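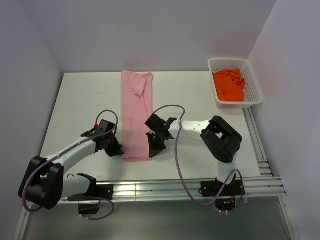
*Pink piece of clothing, folded into a long strip.*

So, the great closet clear-out. I promised last month I'd report back on it, and I'm typing this at 7 in the morning with a cup of coffee and 12 bags lined up in the hallway (the cat has claimed one of them, so call it eleven for donation purposes).

I started in January with the drawers, which was a mistake. Start with the hanging stuff! Drawers are slow and full of socks, and by the time I got to the coats I was too worn out to make a decision about anything. My Rarell raincoat went into the maybe pile three separate times. It's back on its hook now and I've stopped arguing with it.

What finally got me moving was the spring swap at Cornari Hall. They take clean clothes in any size, and you get a ticket for each piece you bring in, good for one piece going home. Last year 235 people came through, and I left with a linen dress and a perfectly good bathrobe. 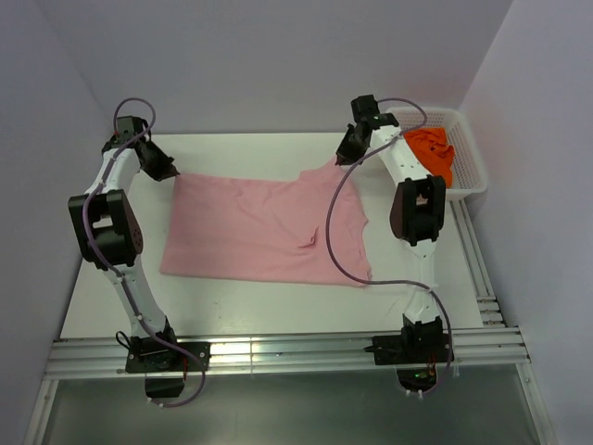 T-shirts were the hard part for me. I had one from every fun run and street fair going back to college, and I can't wear more than one at a time – I did try to make a case for sleeping in them. I kept the softest ones and let the Altari beach shirt go, even though I loved that trip.

A few of you wrote in asking about things too worn for the swap. The Kubo thrift store on the corner has a bin for rags out back, and they'll take stained towels and single socks too. Ring the bell if the gate's shut.

Drop-off for the swap opens at 12, side door. Please empty your pockets first! I found a grocery list and four hair ties in mine.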